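Simulation Tools Review Group
Minutes of the November meeting

Start time: 9:30 a.m.
Chair: Sioned Trevor
Subject: Zollent street environment package for sidewalk delivery robots, trial license

1. Minutes of the previous meeting
Accepted with one correction. Item 4 should read "step edge," singular.

2. Zollent package, current state of the trial
The trial license covers the Flomden block only. Renders from the block were reviewed before discussion. 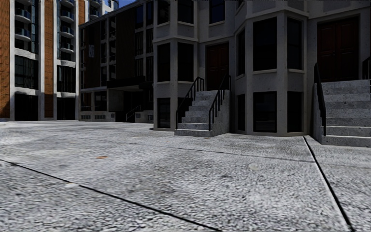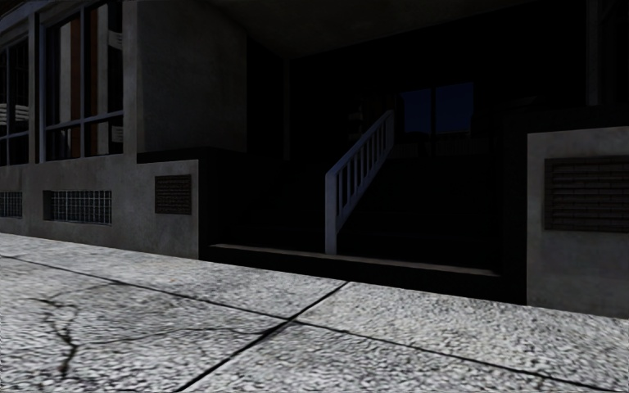
Zollent trial, Flomden block, rendered views: sidewalk and building entrances with steps.

2.1 Scope. The group is reviewing the package as a source of training and regression data for the Kedari delivery unit. The comparison is with the in-house Pinto environment, which has flat sidewalks and no stairs. Physics, sensor models and licensing were taken separately.

2.2 Ground surface. The coarse aggregate texture was considered adequate for camera work. Slab joints read as dark lines at both near and medium distance. The second view also has a branching crack and a hairline crack on the paving. The perception team wants to know whether joints and cracks are geometry or texture only. The vendor manual does not say. If they are texture only, the wheel contact model will not respond to them and the package cannot be used for ride tests. Open question to vendor, see action A1.

2.3 Steps and handrails. Both views include steps up from the sidewalk with metal handrails. The stair detector found the lighter gray steps in the first view without tuning. In the second view the flight is in deep shadow and the detector returned the lowest edge only. Sioned Trevor noted that this is the case the group has been missing from Pinto and asked that shadowed entrances be weighted up in the evaluation set. Agreed.

2.4 Handrail collision. Thin vertical bars have been a known problem for the depth pipeline. The package ships handrails with a simplified collision box by default. Per-bar collision can be turned on per asset, at a cost in step time. It was agreed to run with per-bar collision for depth tests and with the default for navigation tests. Results from the two settings are not to be mixed in one table.

2.5 Glass. Dark glazing is present on all the buildings under review. The lidar model supplied with the package treats glass as an opaque surface. The Pinto lidar model allows a partial return. The group considers the Pinto behavior closer to the logged field data. The vendor has an optional material file which has not been tested.

2.6 Lighting. Sun angle is set per run and cannot be changed during a run. This was accepted for regression use. It was noted as a limitation for long-route tests, where a unit may be out for two hours or more.

3. Performance
The nightly job completed 339 episodes on the Flomden block, of which 62 ended early. Two causes were identified:

(a) Spawn point inside a low wall. Fixed by moving the spawn list. Affected runs to be repeated.
(b) Timeout on the planner side when the goal was set at the top of a flight of steps. The Kedari unit does not climb steps, so the goal was invalid. The goal generator will be changed to reject any point above sidewalk level.

Neither cause is charged against the package. Early endings will be recounted after the repeat run, and the figures above are not to be quoted outside the group until then.

Memory use was stable overnight. Load time for the block was about 2 minutes on the standard machine. No driver changes were needed.

4. Integration
The export of semantic labels works, but the label names do not match ours. "Sidewalk" and "entry_landing" share one class ID in the vendor file. These have to be separate for our planner. A mapping table will fix the names but will not split the class. Added to the list of questions for the vendor.

Map export to the Kedari format was not attempted.

5. License and cost
The quote is per seat with a floating option. The floating option was preferred. Support response time is not stated in the quote. No decision was taken on purchase. The group will recommend an extension of the trial if A1 is answered in writing.

6. Actions
A1. Written questions to Zollent on joint and crack geometry, class IDs and support response time. Trevor.
A2. Goal generator change and repeat of the nightly job. Planning team.
A3. Test of the optional glass material file against field logs. Perception team.
A4. Label mapping table, first draft. Integration team.
A5. Revised evaluation set with more shadowed entrances. Perception team.

7. Other business
The Pinto asset freeze stays in place until the review is closed. Requests for exceptions go to the chair.

Meeting closed 10:50 a.m.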